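4. Open-Day Deployment

4.1 Setting and procedure

The open day was held in February at the Wurine laundry hall, which Hiser uses as a test site outside its own lab. Visitors could walk in at any time and stay as long as they liked. The robot worked through the same load-handling cycle that was used in the lab trials of Section 3: open the machine, take out or put in the garments one at a time, and pass each one between the basket and the drum. No changes were made to the grasp planner for the event. The policy had been trained on 3,158 recorded garment transfers, of which 2,000 came from the lab and the rest from the hall during closed hours.

The machines were left as they are in daily use. Labels and stickers stayed on the door rings, and the floor markings were not covered. This matters for perception, as the drum detector finds the opening by fitting an ellipse to the rim, and high-contrast labels close to the rim had caused false fits in an early version. The detector now rejects edge segments that do not share a common center with the rest of the ring.

An operator stood within reach of the stop button during all runs. The operator was allowed to pause the arm when a visitor stepped over the floor line, and to resume when the area was clear. A pause of this kind was logged but was not scored as a failure. A run ended when the drum was judged clear by the classifier, or when the operator called it off. In total, 13 runs were started during visiting hours.

Figure 4 gives the head-camera view during work at dryer no. 1. A black garment is held in the gripper at the lower left of the drum opening, with the basket beside the arm. The open door of washer no. 1 stands to the right and takes up a good part of the space into which the elbow could otherwise move. The planner treats such a door as a fixed obstacle, with a margin added for its thickness.

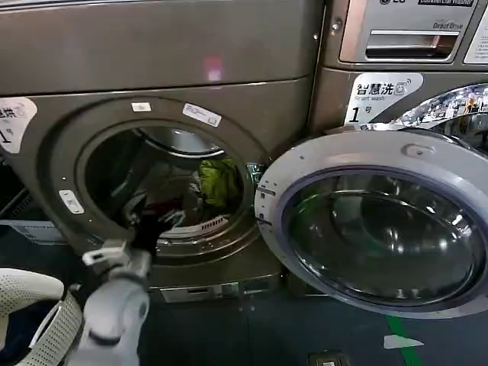 Figure 4. Garment handling at dryer no. 1, head camera.

Ranjbar objected, in the discussion held after the last run, that a cycle made up of single-garment transfers says little about throughput, and that a hall of this size would need the arm to take several pieces per reach before anyone would pay for it. The point is fair with regard to cost. Single-garment grasps were kept because they make the failure cases easy to separate: a dropped piece, a piece caught on the rim, or a second piece dragged along by the first can each be logged under its own heading. Multi-garment grasps were tried in the lab and are left for later work.

4.2 Results

Of the 13 runs, 5 were completed with no help from the operator. The others needed at least one intervention after which the arm was able to go on, or were called off. The most common cause of intervention was a garment hanging over the rim after release. The wrist camera sees the cloth leave the fingers and the release is scored as good, but part of a sleeve or leg remains outside. In the lab this was rare, as the basket was placed at a fixed distance and the arm had room to lift each piece fully clear. In the hall the basket had to stand closer to the machine to keep the walkway open.

The second cause was dark cloth on dark cloth. The segmentation network, supplied by Prorkon and used without further tuning, tends to merge dark garments that lie against each other. The grasp point is then placed near the middle of the merged region, which may be the seam between two pieces. Bright garments gave no trouble of this sort.

Reflections were expected to be a problem and were not. The polished parts of the machines return moving highlights when people walk past, and depth readings on the glass are poor, but the planner takes its door model from the machine map and does not depend on live depth there.

4.3 Remarks on visitor presence

Visitors affected the runs mainly through pauses. A paused arm holding a garment at the opening sometimes resumed with a changed cloth shape, since the fabric had slid a little in the fingers. The policy does not re-estimate the held shape after a stop – it carries on from the last estimate. Adding a short re-estimation step on resume is straightforward and has been done in the current version, which is the one evaluated in Section 5.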